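How to check a simulated kitchen before you trust the score

Vendors like to quote a success rate from simulation and call the safety side sorted. I'd hold off. A number like that is worth as much as the rules behind the runs, and those rules are often written after the results come in. Do it the other way round.

Step 1. Write down what counts as a failure. Touching the tap is a failure. So is brushing an open dishwasher rack, even if the dish lands where it should. At Collado we ran 700 trials and, once contact was scored properly, 169 of them went from pass to fail. 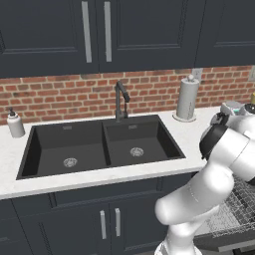

Step 2. Fix the layout and lock it. If someone moves the arm's base over by 39 millimetres to help it reach, that's a new test and it gets a new label.

Step 3. Vary the starting pose, and keep every run. Hicham Lamrani at Grullberg throws out the "odd" ones. I wouldn't – the odd ones are what you're paying for.

Step 4. State plainly what the model leaves out. Wet plates, glare off a steel rack and a worn gripper pad rarely make it in. A clean sheet from almost 1,000 simulated runs doesn't replace a risk assessment on the real machine, whatever colour the certificate is.

Step 5. Have someone outside the team rerun a batch from your notes alone. If they can't, fix the notes before you publish anything.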